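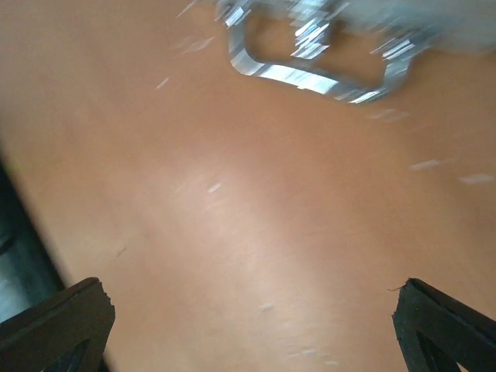 A brown tabletop, with a metal loop at the top.

The last ferry to Trirkard left at 6:15 in winter, and I missed it by the length of the parking lot. I stood at the rail with my bag and watched the lights go out past the breakwater. Then I went back to the waiting room.

The woman at the ticket window had already pulled her shade halfway down. She said the next boat was in the morning and there was a hotel in Stondik, up the hill. I asked how much. She said it was closed in January.

"You can stay in here," she said. "The heat goes off at 12, but it holds."

My father had lived on Trirkard for 18 years. In all that time I had gone over twice. He had called the week before to say he was selling the house, and that if I wanted anything I should come and get it. I asked him what there was. He thought for a while and said there was the table.

I remembered the table. It had come from my grandmother's kitchen in Kozma, and it had a burn at one end where she had set down a pot during an argument. My mother kept a cloth over it. After she left, he took the cloth off, and that was the only change I ever saw him make to a room.

At nine the ticket woman came out in her coat and gave me half a sandwich in wax paper. She said her shift was over but the door would lock behind her and open from the inside.

"Visiting somebody?" she said.

"Picking up a table."

"On the ferry?"

"I rented a van. It's in the lot."

She looked out at the van. "A van is 315 each way this time of year," she said. "They charge by length."

I had not known that. I had enough for one way, and some left over for food. She waited to see if I would say anything, then told me good night.

I called my father. It rang a long time. He said he had been asleep in the chair.

"I missed the boat," I said.

"There's another one at seven."

"I don't think I can bring the table back."

"No," he said. "I didn't think so. It's heavy." I could hear his radio, the marine forecast, a man reading numbers for Norkedix and the outer banks. "You could still come, though. Leave the van there and walk on."

I said I would. He told me to bring eggs - the store on the island was out. Then he asked if it was cold in the waiting room, and I said it wasn't bad yet.

Last updated: Jun 17, 2018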